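September, bench 2, afternoon

Dye bath trials cont. Madder on the Wedel wool, second go. First lot came out brick and not the red Carmela wants for the Callow blankets, so starting again with less heat and softer water.

Weighed out 200 g skeins x 3, all scoured last night and left in the sink under a towel. Tarık says he scoured them with the blue bottle not the washing soda. Need to check, as the blue bottle leaves a film and we had patchy uptake from it in spring. Skein B does feel a bit slippy. Marked it with a double knot so we can tell afterwards.

Mordant: alum at the usual strength, cream of tartar left out this time. Alistair thinks the tartar is what's pushing it orange. I think it's the heat. One of us will be insufferable by tea time.

11.20 madder in to soak, Karaca stock, the newer bag. Ground finer than the old one, went through the muslin and made a mess of the strainer. Doubled up the muslin. Old bag has maybe one more bath in it, label it before someone uses it up on samples.

12.05 skeins A and B into the pot, cold. C held back for the exhaust bath. Ring on lowest. Thermometer no 1 is reading low again, it said 26 when the glass one said 30, so ignore no 1 completely and please somebody bin it. I have written DEAD on it in marker but it keeps going back in the drawer.

12.50 colour moving nicely, more pink than last time at this stage. Lifted A for a look, even all the way round. B paler on one side of the tie. Loosened the tie, turned it.

13.15 Yavuz rang about the Trullano order. They now want the fringe in undyed, which saves us a skein but means re-cutting the warp plan. Told him end of the month and he went quiet. Warp plan is in the green folder, page with the coffee on it.
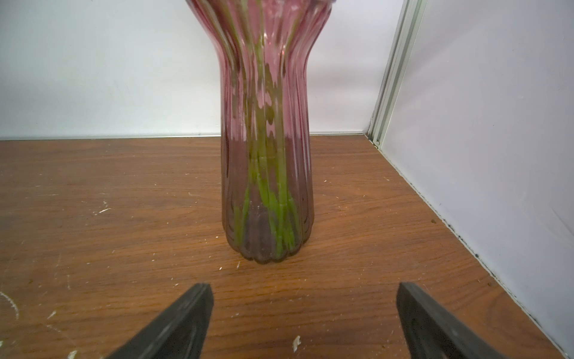
13.40 ring had crept up. Knob is loose and turns if you brush past it with an apron. Caught it before the browns came out I think, but if A dries dull that's the reason. Taped the knob. Ferhat has a spare from the old cooker, ask him.

14.30 off the heat, lid on, left to cool in the bath. Not touching it till morning whatever Alistair says.

Chalk: did a side test with a pinch in a jam jar and a few offcuts of the same wool. Much deeper, properly red against the wet offcuts from the main pot. Only a pinch, didnt weigh it, stupid. Redo with a weighed amount tommorow. If it holds after rinsing then hard water was helping us all along and the rainwater idea was a waste of two buckets and my back.

To do
rinse A and B, dry out of the sun, compare with the Callow swatch by the window not under the strip light
C into the exhaust
ask Tarık which bottle
weigh the chalk
more alum, tub is down to the scrapings
muslin, same place as last time but the wider one
knob from Ferhat

Later: Carmela came by, looked at the jam jar offcuts and said "that one". So at least we know the target. Pot still warm at 17.00.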